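From the Planner Desk: Akier Learns to Tidy the Hallway

If you have been following along since March, you know that most of our effort on Akier, the task planner that sits on top of the Anska perception stack, has gone into what we cheerfully call "the shoe problem." It sounds like a silly thing to spend a spring on, and we do get teased for it over at Stulladby, but shoes are a wonderful test. They come in pairs, they bend, they turn up at every angle you can think of, and each one has to be told apart from its mate. 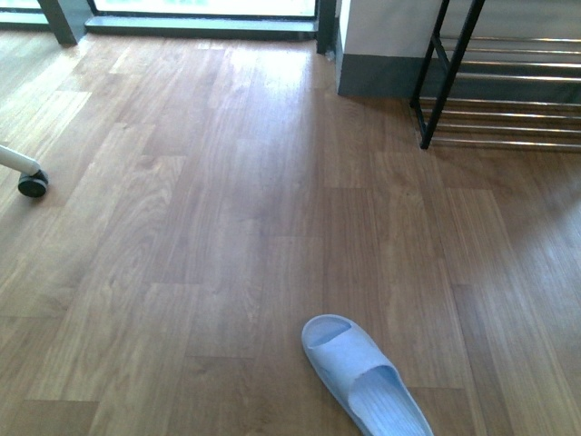
The biggest change in this release is how Akier keeps track of pairs. The old version treated every shoe as a separate item and only worried about matching at the very end, which led to some long and rather comical plans. Now the planner opens a pair record as soon as it sees one shoe, leaves the second slot blank, and keeps looking while it gets on with the rest of the job. An unfilled slot is no longer an error (hooray!), and the log is a good deal shorter for it.

We have also rewritten the rack model. Thin, shiny rods are hard on depth sensing, and the old code would happily report a shelf full of holes. Anska now fits a handful of straight lines first and builds the shelf surface from those, with the tilt of each tier stored separately.

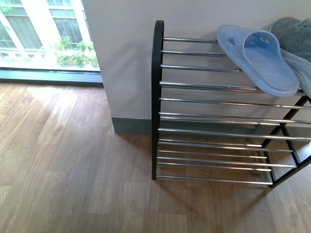 That took a fair bit of tuning, and we are grateful to everybody who sent us logs. The new fit runs in 90 milliseconds on our bench machine, so it can be refreshed before each placement without holding anything up. Bright windows are still a nuisance, and we have added an exposure setting you can adjust by room.
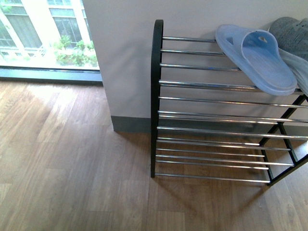
Footwear on the upper part of the rack, with the window to the left.

Replay is the other piece we are excited about. The Pîrvu viewer can now step through a saved run with the planner's guesses laid over the picture, and our shared set has grown to 473 runs, all of them open to anyone on the project list.
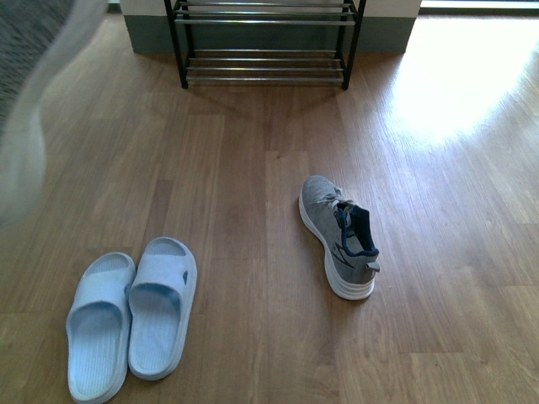
Tracking through blur got a proper overhaul as well. Fast motion used to make Anska drop an object and then greet it a moment later as something brand new, which played havoc with the pair records. A smeared gray-and-white shape like the one at upper left, with a sharp gray sneaker on the floor to compare it to, is just the kind of view we now score as a possible mate, and the planner holds that guess until a clearer look comes along. The slides side by side are the easy case by comparison! You can change how long a guess is held in the settings file, where the default is 3 seconds.

The release is up on the project page now, along with notes for moving your old rack files over. Please do write and tell us how it behaves in your own hallway, especially if you have boots.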